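Toothpaste Tube

From the Stodar Household Encyclopedia, a reader-written reference
Entry last revised August 13, 2018

A toothpaste tube is a soft, squeezable container with a cap at one end and a flat seal at the other. The flat end is called the crimp. I've been writing household entries for this site for a while now and I have to say this is the one I kept putting off, mostly because I thought there wouldn't be enough to say (there was far too much, and I've cut a whole section on caps).

Origins

Before tubes, people bought tooth powder in tins or paste in little ceramic jars, and a whole family might dip their brushes in the same jar. Yuck! The squeezable metal tube came first, and it came from painters. Artists' oil colors were going into tin tubes by the 1840s, and toothpaste makers picked up the idea toward the end of that century. My grandmother's cousin still called the stuff "dental cream" well into my childhood, and that's what the early tubes said too.

Metal tubes had one lovely quality, which is that they stayed where you put them. Roll one up from the bottom and it stayed rolled. They also cracked along the folds, and then you had paste coming out of the side and all over the shelf. I remember that part less fondly.

Materials

Most tubes you'll buy today are either plain plastic or a laminate, meaning thin layers pressed together, sometimes with a sheet of aluminum foil hidden in the middle. The foil keeps the flavor in. Plastic springs back after you squeeze it and sucks a little air in, so an all-plastic tube always looks fuller than it is. I find this mildly insulting at the end of the month.

Filling

This is my favorite bit. The tube is filled from the back! It arrives at the factory with its cap already on and its bottom wide open, stands upside down in a holder, gets its paste through the open end, and is then pinched flat and sealed. I got to watch this at the Lagman works one March, on a line that had done 794 tubes by the time I'd found my earplugs, and I could have stayed all day. Striped paste goes in the same way, with the colors side by side, and they come out side by side as long as you don't mash the tube around too much.

Storage and travel

People feel strongly about where a tube should live. In a cup, cap down, is the tidy answer, and flat in a tray or drawer is the easy one. For travel, a small tube in a side pocket beats a big one loose in the bag, and I'd screw the cap down hard whichever you take.
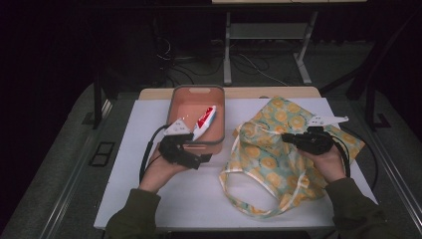
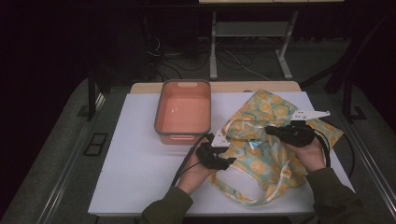 Kojo Annan wrote in to say that I have the storage part backward: cap down only matters for the last week of a tube, and before that it makes no difference at all, because the paste is too stiff to slide anywhere by itself. He keeps his flat until it gets thin and then stands it up. Wenche Granström replied under his note that hers goes cap down from the first day and she has never had to cut one open. I've left both in, and I'm still with Wenche.

Getting the last of it out

Flattening from the crimp end with the handle of your toothbrush works well and costs nothing. There are also winding keys, a slotted stick you slide over the crimp and turn. The Vodoser is the one I own, a plain little thing, and the Brumel does the same job with a stand attached. I did a 40-day trial of the key against the toothbrush handle and couldn't tell them apart, though the key was a lot more fun. Cutting the tube open with scissors gets me another 5 brushings or so, but it's messy and the paste dries out fast, so do it only when you're really stuck.

Disposal

Laminate tubes are a headache, as the layers are hard to pull apart and many town programs won't take them. All-plastic tubes have a better chance, but check your local list first. Leave the cap on or take it off according to what your town says, and please squeeze the thing out before you toss it.

Collecting

Yes, people collect them! The largest collection I've seen in person had 1,621 tubes, most of them still full and a few gone hard as chalk. Old metal ones with the printing intact are the prize, and unopened boxes do even better.

See also: Tooth powder; Caps and closures; Bathroom shelves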